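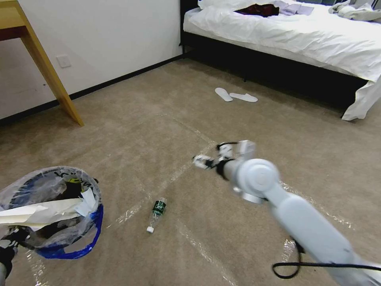 Bouteille à étiquette verte, chaussons jetables et corbeille déjà bien remplie.

25 août 2020

Ramasser avant de nettoyer : la méthode Pikiteo tient-elle ses promesses ?

Elle a fait des chambres pendant onze ans avant de passer à la formation, et elle défend sa méthode avec l'assurance de ceux qui l'ont beaucoup vendue. La responsable des formations de Sandberg, société de conseil en entretien hôtelier installée à Tarkau, nous reçoit pour parler de Pikiteo, un protocole de ramassage des déchets au sol que plusieurs hôtels testent depuis juillet. Le principe tient en une phrase : on ne sort ni chiffon ni aspirateur tant qu'il reste quelque chose par terre. On est en droit de se demander s'il fallait un nom déposé et une journée de stage pour en arriver là.

« Tout le monde me le dit, répond-elle. Et puis je demande aux gens de faire une chambre devant moi. La plupart commencent par le lit. Ils marchent sur les emballages, ils poussent une bouteille du pied, elle roule sous le sommier et on la retrouve le lendemain, ou c'est le client suivant qui la retrouve. »

La bouteille l'occupe beaucoup. À l'entendre, le petit format en plastique transparent serait l'objet le plus souvent oublié dans une chambre moquettée. Elle avance un chiffre, 644 objets laissés au sol relevés pendant la phase d'essai à l'hôtel Coltthorpe, « et les bouteilles arrivent largement en tête ». Qui les a relevés, et comment ? Les équipes elles-mêmes, sur une fiche remplie en fin de service. Il n'y a pas eu de relevé comparable avant l'essai. Elle en convient sans se troubler : « Je n'ai pas de laboratoire. J'ai des fiches. »

Le protocole prévoit un ordre de passage. On pose la corbeille près de l'entrée, on va jusqu'au mur du fond, on revient en ramassant, d'abord les objets rigides, puis les papiers, puis les petits morceaux. Les chaussons jetables ont droit à une règle à part, et c'est là que la conversation devient plus intéressante. Faut-il les jeter ? « Chambre en recouche, jamais. Le client a dormi là, il revient, il veut ses chaussons où il les a laissés. On les met côte à côte près du lit, c'est tout. Chambre à blanc, on les jette même s'ils ont l'air neufs. Surtout s'ils ont l'air neufs, vous seriez surpris de ce que certains remettent dans l'armoire. »

Même prudence pour la bouteille entamée, qu'on relève et qu'on pose sur la table de chevet si le client reste. Pour tout le reste, dit-elle, on ne réfléchit pas. L'ancienne femme de chambre et la vendeuse de stages parlent parfois l'une par-dessus l'autre, et la première est de loin la plus convaincante.

Reste la question du temps. La plaquette commerciale promet 50 minutes gagnées par service. Une personne qui fait une quinzaine de chambres gagnerait donc plus de trois minutes sur chacune, uniquement en changeant l'ordre des gestes. Nous lui avons fait part de nos doutes. Elle a mis un moment à répondre.

« Cinquante, c'est le meilleur résultat. Je n'aurais pas écrit la plaquette comme ça. »

Et le résultat moyen ? Elle préfère ne pas le donner tant que l'essai n'est pas terminé. On notera que la plaquette, elle, n'a pas attendu. Quant à savoir si les minutes gagnées reviennent aux salariés ou servent à leur confier une chambre de plus, la réponse est du même genre : « Ça se négocie dans chaque établissement. Moi, je forme aux gestes. » 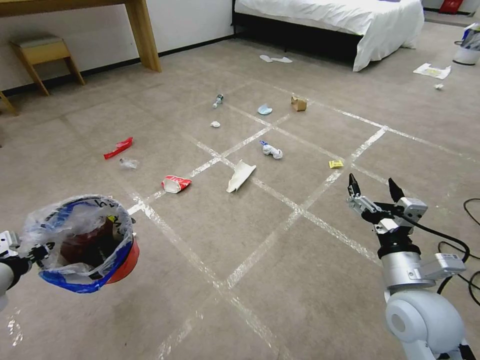
La moquette complique tout, et c'est peut-être l'argument le plus solide de notre interlocutrice. Sur un carrelage, un déchet se voit et se pousse au balai ; sur un sol textile gris-beige, il faut se baisser. Elle insiste sur ce qu'on ne voit pas en restant debout. Un gobelet en carton rouge et blanc écrasé, n'importe qui le repère depuis la porte. Le bout de plastique transparent, tombé à côté d'un emballage rouge froissé, se confond presque avec les fibres. « Vous ramassez le rouge, l'œil est content, vous passez à la suite. Et le plastique reste. C'est lui qui va boucher l'aspirateur. » D'où sa règle de ne jamais quitter l'endroit où l'on vient de prendre quelque chose sans regarder une deuxième fois autour. La règle paraît bonne. On peut aussi l'énoncer gratuitement.

Nous avons voulu savoir pourquoi le stage consacre une matinée entière au sac de la corbeille. Elle lève les yeux au ciel, et on comprend que la question revient souvent. Un sac doit dépasser largement du bord et être rabattu à l'extérieur, explique-t-elle, sinon il glisse au fond au premier carton un peu lourd. Elle le veut transparent, ou au moins translucide, pour qu'on puisse vérifier ce qui part. « J'ai vu partir un passeport. J'ai vu partir un dentier. Avec un sac noir, vous ne verrez rien du tout. » Et quand la corbeille déborde de papiers ? On tasse avec le dos d'un carton plié, jamais avec la main, à cause du verre. Une matinée, tout de même.

Le prix est de 200 euros par stagiaire, à la charge de l'employeur. Pour un petit hôtel dont le personnel change à chaque saison, la dépense se renouvelle donc tous les ans. Elle trouve la remarque juste et conseille de n'envoyer que la gouvernante, qui formera les autres sur place. Nous lui faisons observer que son service commercial recommande exactement l'inverse. « Mon service commercial n'a jamais vidé une poubelle », dit-elle, puis elle demande si nous comptons garder la phrase.

Sandberg met en avant environ 752 chambres déjà traitées selon le protocole. Précision obtenue après insistance : il s'agit de passages, et la même chambre peut donc y figurer dix fois. Nous avons aussi demandé si les clients de Coltthorpe avaient remarqué une différence. Aucune enquête ne leur a été adressée. Il y aurait eu moins de réclamations pour des objets trouvés sous le lit, mais l'hôtel ne tenait pas ce compte auparavant.

Que retenir pour une équipe qui n'a ni budget ni journée à perdre ? Elle se prête au jeu et livre l'essentiel, presque tout le stage, à vrai dire, en quelques minutes. Commencer par le sol. Partir du fond. Emporter la corbeille avec soi si la pièce est grande. Déplier les papiers pliés avant de les jeter, un ticket ou une carte pouvant s'y trouver. Ne pas lancer de loin : « On rate une fois sur trois et on se baisse deux fois. »

Et chez elle ? Elle rit. Elle commence par le lit.

Un bilan complet de l'essai est annoncé par Sandberg pour la fin de la saison. Nous avons demandé à recevoir les fiches en même temps que la synthèse. La réponse, pour l'instant, est qu'on va voir.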